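Plunden gripper release fault

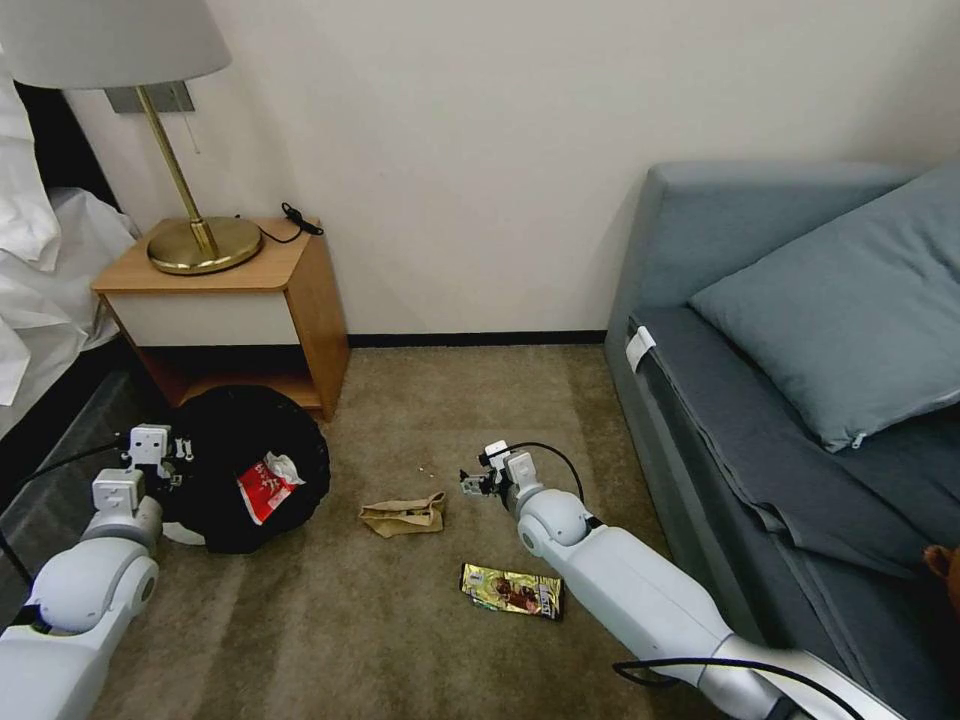 Overview

The Plunden gripper release fault was a recurring failure in the two-armed room-tidying robots made by Birkix and tested in hotel rooms in 2020. In the fault, a gripper that had reached its drop position over a wastebasket kept its fingers closed, or closed them a second time on the rim of the bin. The arm then began its return move while still attached to the bin or to the piece of trash it was carrying. The usual result was a tipped wastebasket. In a smaller number of cases the arm stopped with a joint overload, and one test ended with a damaged finger pad and a broken lamp.

The fault is named after Plunden, the control software that ran on the robots at the time. It was traced to the way the software decided that a gripper was open. It was corrected in a later release, although the handling of very light wrappers remained a known weakness.

Background

Birkix built the robot for light cleanup between guest stays. It was not meant to make beds or clean bathrooms. Its main job was to pick up loose trash from carpet and furniture and put it in the room's own wastebasket, which a housekeeper would later empty.

Each of the two arms ends in a two-fingered gripper. In normal use one arm works at the bin while the other collects items from the floor. Typical items are paper bags, snack wrappers and pieces of packaging. Food crumbs are too small for the fingers and are left for the vacuum.

Testing took place at the Stovach, a hotel that set aside a group of guest rooms for the work. The rooms had carpet, a bed, a sofa and a nightstand with a lamp, and the wastebasket was normally kept near the nightstand. The bins were light and had a mesh-like surface. Both details later proved important.

Description of the fault

A normal drop has four stages. The arm moves the gripper over the mouth of the bin, the fingers open, the software confirms that they are open, and the arm lifts away. The confirmation was based on motor current. When the current fell below a set level, Plunden took this to mean that the fingers had let go.

With soft plastic and foil wrappers the current was already close to that level while the item was being held. The software could therefore confirm a release before the fingers had moved. The arm lifted with the wrapper still in the gripper, and the camera check that followed found an item above the bin. Plunden treated this as a missed drop and sent the arm back to try again, this time from a lower height.

The second attempt was the one that caused most of the trouble. At the lower height the fingers were beside the rim instead of above it. If they closed there, they caught the mesh. Because the bin weighed so little, the arm could drag or tip it without reaching the force limit that would have stopped the move.

A tipped bin created a further problem. The stored position of the bin's mouth was no longer correct, and the software at first had no means of noticing this. The other arm might go on bringing trash to the old position and drop it on the carpet.

Lamp incident

The most serious case happened in April, in one of the smaller test rooms. The left arm caught the rim of a bin standing against the nightstand and pulled back. The bin jammed against the leg of the furniture, the force limit was reached, and the arm stopped as designed. The operator cleared the stop from a tablet without opening the gripper first. When the arm resumed its move it came free suddenly and struck the lamp, which fell and broke.

There were 2 people in the room, both standing outside the marked working area, and neither was hurt. The arm lost part of one finger pad. Testing was suspended for 3 days.

Investigation

The inquiry was led by Mahmoud Samir, an engineer at Tahiri, the firm that had supplied the gripper drives. His team repeated the drop with a range of items and bins. In a series of 20 drops using an empty foil wrapper, the early confirmation appeared 2 times. It did not appear with paper bags, which are stiffer when crumpled and keep the current well above the threshold.

The report found no fault in the motors. It named the single current reading as the main cause and the lower second attempt as a contributing cause. It also criticized the restart procedure, which allowed a stopped arm to move again while its gripper was closed on an unknown object.

Changes

A revised version of Plunden was released on June 27, 2020. Finger position is now read directly, and the current is used only as a second check. A failed drop is repeated from the original height. After any contact with the bin, the robot looks for the opening again before either arm approaches it, and a bin lying on its side is reported to the operator.

The restart screen was changed so that the gripper state must be confirmed by eye. Operators are told to switch off arm power before reaching in to free a caught bin, and to move lamps and loose cables out of reach where possible.

Remaining issues

Thin wrappers can still cling to the finger pads after a full release. The robot shakes the gripper once over the bin and, if the wrapper stays on, stops and asks for help. A pad with a rougher surface was tried at the Stovach but wore down quickly on the mesh bins and was dropped.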